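A few notes on teaching a two-armed robot by remote control, from the Nendano project. The task is to move one item on to a plate, release it and clear the hand. It sounds trivial. The thread covers what has cost us time.

1/ Terms first. By "demo" I mean one complete attempt driven by a person, start pose to end pose, with joint positions, hand positions and all camera streams recorded on one clock. A demo with a gap in any stream is thrown away. We don't patch them.

2/ Our target is 150 usable demos per item before we train anything. We have tried training on fewer. The policy reaches for the plate well enough and then opens the hand too early, too high, or not at all.

3/ The operator's view matters more than the operator's skill. From the head camera you get the plate and both arms, but a closed hand hides most of what it is holding. The wrist view fills in part of that. The policy gets both, so the operator should too.
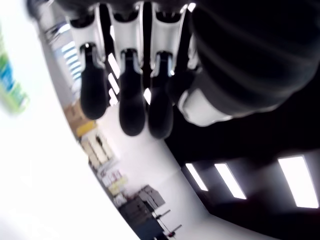
4/ Wrist views also turn over whenever the forearm rolls. We do not correct the rotation before training. We did for a while in January, and the corrected version did slightly worse on release. I have no good explanation and have stopped looking for one.

5/ Exposure is the other nuisance. A white tabletop and ceiling lights in the same view will push an automatic camera up and down through a single reach. Lock exposure and white balance at the start of the session and write the values down. Grodton, our logging tool, now refuses to start a session if either is on auto.

6/ Grasping. The fingers close by position, with a current limit. For soft items we set the limit low and let the operator close slowly. Vegetables vary more than you would like: two pieces from the same bag can need different closures, so the operator should decide each time. Do not script the grasp and then call the result a demonstration. 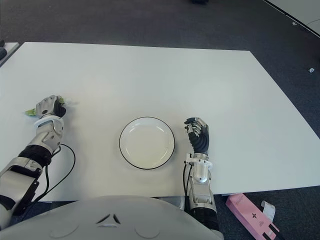 Green item in the left hand, plate clear, right hand open.

7/ The arm that isn't working still needs a policy. If the operator lets the idle arm drift, the model learns the drift. Our rule is that the idle hand stays open, to the side of the plate, and doesn't move unless the task needs it. Reviewing the idle arm takes 15 seconds per demo and catches a surprising amount.

8/ Cables. Both forearms have one, and on a long reach the slack can lie across the table. Check that it can't catch the rim of a plate. We lost 11 demos in one session to a moving plate before someone thought to look at the cable instead of the grasp code.

9/ Plate position. We shift it by hand between demos, within a region agreed beforehand. No tape marks on the table, as the model will happily use them. The same goes for anything else in view that changes in step with the task.

10/ Release is where most operators are poor at first. They open the hand and pull back in one movement, and a long item comes away with a finger. Open fully, pause, lift, then retreat. The pause feels silly to the person driving. Leave it in.
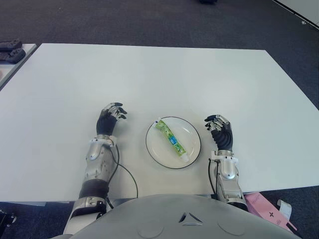 11/ Tubes behave differently from vegetables. The crimped end is flat and the cap end isn't, so where you grip decides how it lands. We accept any final angle provided the item is supported by the plate. Asking for a set angle doubled the operator time and did nothing for the success rate on the simpler task.

12/ Labelling. Each demo gets pass, fail or unclear, entered by someone other than the operator. Unclear is not used for training. Fails are kept in a separate folder, which Gudham (our training code) reads only when told to. They have been useful for testing the success detector.

13/ Current state: 1269 demos recorded over all items, before review. The Rashti hand-tracking glove is giving steadier finger data than the hand controllers did, at the price of a calibration at the start of every session. If the thumb reads wrong, recalibrate. Don't drive round it.

14/ Next job is two-handed passing, left hand to right hand over the plate. Early attempts are slow and the operators dislike it. I'll post the recording settings once they stop changing.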